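Week six with the Osero

Sunday, and the trial has a bit under a month left to run. I told myself I'd write this up every week and have managed it for about half of them, so this one will have to cover some ground.

The kit is the Osero two-arm bench package. Flerholm are the distributor and the deal is 30 days of ordinary use after a set-up period, during which they answer the phone and you aren't supposed to complain too much. The set-up period is over. From here on I'm meant to decide whether we keep it or pack it back into its crates, and the crates are still taking up half the hallway.

Started at nine this morning. Power-up is the same as ever: base units on, wait for the controller, home the left arm, home the right arm, then open and close both grippers. The order matters more than the manual lets on. If I home the right arm first it parks with its elbow in the middle of the table and the left one refuses to move until I clear it by hand. I've written this on a bit of masking tape and stuck it to the power switch. Flerholm say a fix is in the next release, which they also said last month.

Spent the first hour on the hand-off routine. The idea is simple enough – one gripper picks up a small object, brings it to the middle, the other takes it and puts it down on its own side. I ran 19 in a row and wrote the results in the back of this book. Most went through. The failures were nearly all the same failure, with the receiving gripper closing a fraction early and knocking the piece away. I slowed the close speed and did another six. All good, but they took so long I could have made a cup of tea during each one. There has to be a setting somewhere in between. Will try again tomorrow with the delay changed and the speed left alone.

Small round things remain the hardest. Anything with flat sides it picks up without fuss. I can get the grippers lined up over a round piece easily enough, but if they come down even slightly off centre it squirts out sideways and rolls. The marble top doesn't help. It looks terrific and I wouldn't swap it, but it's hard and smooth and nothing stays where it's dropped. Bunting sell a thin grippy mat cut for this size of bench. I had one in the cart on Thursday night and took it out again when I saw the postage.

Rang Flerholm's support line about the cables, got a recorded message because of the weekend, and left my number. My concern is the thin one on the right arm. At full reach it's fine, but when the arm folds up tight the slack has to go somewhere, and it lifts into a loop over the gripper. It hasn't caught on anything. I can see it catching on something in a year. The left arm has a proper corrugated conduit along the top of the links and I've had no worries with it at all. I'd like to know whether the conduit can be fitted to both and what they'd charge.

The software is better than I gave it credit for in the first fortnight. Recording a motion by hand and playing it back works the way you'd hope. The editor lets you drag individual points about, and I've stopped re-recording the whole thing every time one waypoint is off. Grouping two arms into one sequence still takes more clicks than it should. The help pages are thin, and the search only seems to look at titles. Twice I've found the answer in the release notes for an older version.

Noise: fine. Quieter than the fridge unless both are moving quickly. I had the radio on all morning and didn't have to turn it up.

Cost is the part I keep putting off. The package is what it is, and I knew that going in. What I hadn't budgeted for is the service plan at 2,000 a year, which covers recalibration and one visit but not gripper fingertips. Fingertips are listed as a consumable. Mine show a little wear on the inside edge already. Josavero do a rival kit with the fingertips included, although their arms are shorter and I doubt they'd reach both back corners of the table. I've asked them for a drawing with the reach marked on it. No reply yet.

Stopped for lunch, came back, had another go at the round pieces with both grippers low over the middle. Better when the left one stays put and the right does all the moving. Worth remembering. Knocked off at four.

For tomorrow: the delay setting, the conduit question, tighten the clamp on the left base, and find out whether the trial can be stretched by a week if I ask nicely. If I had to choose tonight I'd keep it, without the service plan for the first year.
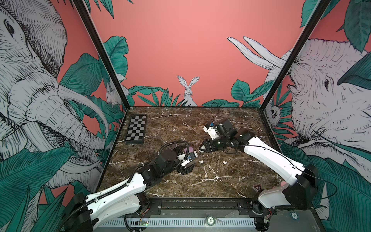
Both Osero arms over the marble, with the small round pieces.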